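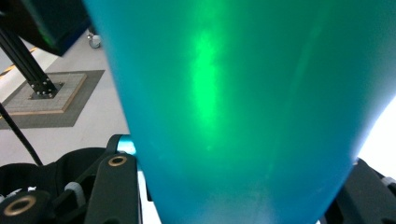

Search notebook Go All entries

Wed 29 October
Entered by Crisanto Talavera

Plastics shelf, bay 2: blue and teal items

Continuing the sort of moulded plastic goods for the Trestavlow comparison. Today was the blue end of the shelf. Stock number for the session starts at 1,697. Scope is surface finish, shape and how each piece sits in the storage tray. No chemistry.

Teal cone. Smooth wall, slightly glossy. Colour is not even to the eye: deeper turquoise towards both sides, lighter aqua low down. I would not put a single colour code on it from looking under the bay lights. There was a bright green streak down the upper middle, strongest at the top, with weaker green and pale patches elsewhere. Colour to be read again under the Szulc lamp with the blinds down.

Straight side is clean. No mould flash felt along it with a fingertip. Taper measured with the long callipers at three heights, figures on the paper sheet in the Fosico folder. Repeat the middle one, I was leaning on the bench when I took it.

Floor around the stand: beige board with the tan border is staying on the dark grey mat for now. The foot plate sits on it and the bolts are accessible. Do not slide the board without lifting the leg first. The thin black cable still runs over the floor on that side and wants taping down, clear of the yellow line.

Blue bottle. Matt, sky blue, much less shine than the cone. Narrows at one end, widest at the middle, with a slight rib or seam running lengthways. I have written "rib/seam" on the card until someone sections a spare. The white part is translucent and frosted, with fine vertical ridges near the rim where it meets the blue. Cap or collar, not settled. Brarkevine's parts list calls everything of this sort a closure, so use that word on the label and query it.

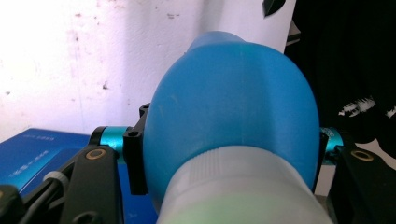 Blue bottle, white part at the bottom. Faint scuffs on the left of the bulge.

Scuffs entered as light. Wipe with a damp cloth only, no solvent, and compare before and after on the same card. Green tint at the bottom of the white section is entered with a question mark. Check against plain white paper.

Mass: bottle 61 g on the small balance, closure on. Cone not weighed, too big for the pan. Use the floor scale, which is good up to 8 kg.

Tray: the 700 mm one takes the cone lying down but the lid will not shut. Bottle goes in the short tray with foam either side.

To do
- cone colour under the lamp
- middle calliper reading again
- tape the cable
- ask Brarkevine about the closure
- new labels for bay 2, the old ones have lifted at the corners

C.T.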